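Plornach 70 – drop bag weights and the Mullance cut-off

mali_parri
Entries for September are confirmed and the new race notes are up. Course is 70 miles with 3965 metres of climb. Drop bags go to Mullance only, maximum 8 kg. Last year Gough took bags as well. Has anyone worked out carrying enough food from Mullance to the finish?

benmoussa_m
I make it 95 g of carbohydrate an hour on the flat sections and less on the climbs. With powder in sachets that fits a 12 litre vest. Water is available at Gough, so one soft flask can stay empty until then.
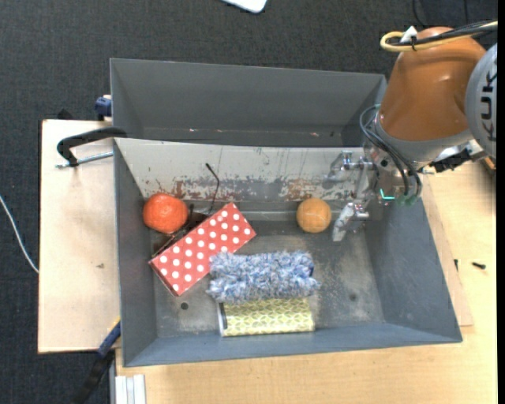
Reply 3
GPowell
95 g is too high for most people after dark. I was sick twice on the Vamow descent at a lower rate than that. Start at 60 and adjust.

benmoussa_m
Depends on the mix. Glucose and fructose together, practised for two months beforehand, and I have had no trouble.

GPowell
On training runs or in a race? The stomach behaves differently after 14 hours.

benmoussa_m
Two races, both over 60 miles.

beca_p
Back to the bags – the limit includes the bag itself. Shoes, a dry top and spare batteries come to nearly half of it. Poles can't go in, they have to be carried from the start.

mali_parri
Thanks. The notes say poles may be left at Mullance. Section 4.

beca_p
Left, yes. Not collected. I'll email and ask them to reword it.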